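The Ladder
by Emiko Ebihara

My father borrowed the ladder in May, and by the end of summer he had stopped saying it was borrowed. It hung on two hooks on the side of the garage. When he went into the hospital in Verkdale he told me three times where the house keys were and once, as I was leaving, that the ladder belonged to the hardware store.

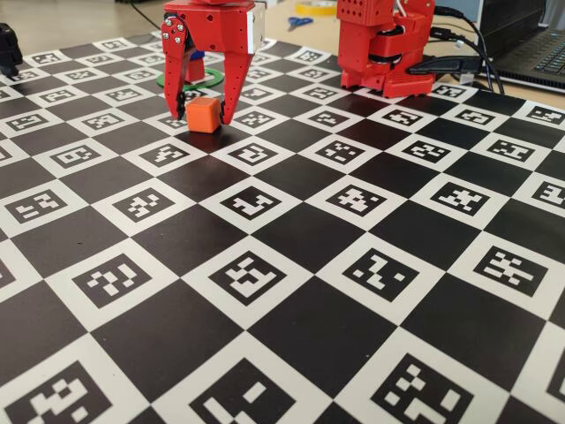
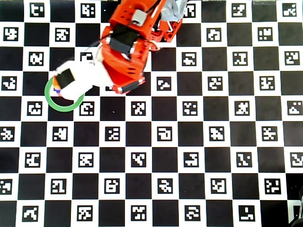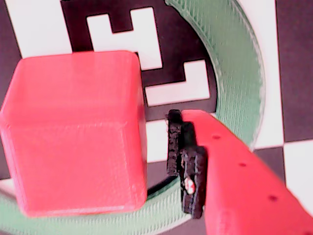
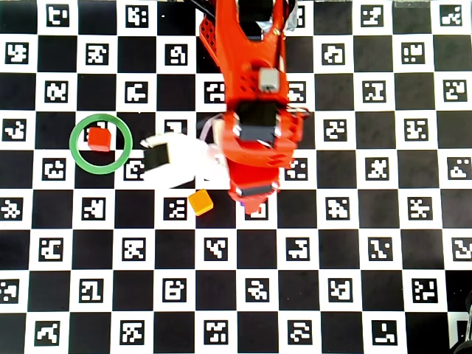 Black and white squares in the first photo, a pink cube in the third. Photos: Anastasia Raptis

"Which hardware store?" I said.

"Bernik," he said. "On the Plimmont road."

I had not been to Bernik since high school. I called them the next morning and a man answered. I told him I had a ladder of theirs. He asked for the rental number. I said I didn't think there was one. He put the phone down on something hard and I listened to him ring up another customer, who was buying paint and wanted to know if it would cover green.

"We don't lend ladders," he said when he came back.

"You lent one to my father."

"What's it look like?"

I was standing next to it. It was aluminum, with a dent in the third step and a strip of blue tape around one leg. I told him that.

"Bring it in," he said. "I'll look at it."

It wouldn't fit in my car. I put the back seats down and slid it in as far as it would go, and it stuck out past the bumper by the length of my arm. I tied the trunk lid with clothesline and hung a red dish towel from the end. Then I drove to Plimmont with the windows open, at 45 where I could and slower through town. A truck followed me for 8 miles and never tried to pass.

The man at Bernik was younger than he had sounded. He came out to the lot, bent down, and looked at the tape.

"That's my mother's," he said. "That's not the store's. She marks everything. Scissors, rakes."

"Should I leave it with you?"

"She'll want to see it." He wrote an address on the back of a receipt. It was an apartment at the Villa, up the hill behind the school.

I almost left it there in the lot. But I had the clothesline tied well, and it was early, so I drove up.

She opened the door before I knocked. She was in slippers and a good coat. She looked past me at the car.

"Is he dead?" she said.

"No. He's in the hospital. It's his hip."

"Which one?"

"The left."

She nodded as if she had expected the left. She asked me in and I sat at her kitchen table while she heated up soup. I had thought I would stay 5 minutes. She told me my father had cleaned her gutters in the spring, before she sold the house, and that he wouldn't take money, so she had given him the ladder. He had said he would only borrow it. They had argued in the driveway. In the end he put it on his roof rack and told her he would bring it back when she needed it.

"I live on the second floor," she said. "What would I need it for?"

The soup was barley. She had cut the carrots very small. On the refrigerator there was a calendar from the store, and on it, in pencil, my father's name, on every other Thursday.

I didn't ask about it. She saw me looking and went to get the salt.

When I left she gave me a jar of the soup for him and wrote his name on a piece of blue tape and stuck it to the lid. I put the jar on the passenger side floor with my sweater around it. The ladder was still in the back. I checked the knots, moved the towel up a little, and drove to Verkdale.

He was awake. He read the tape before he looked at me.

"You took it back," he said.

"I tried to."

He held the jar on his chest with both hands and asked if it was still warm. I said some.

© Emiko Ebihara | Contact | Back to top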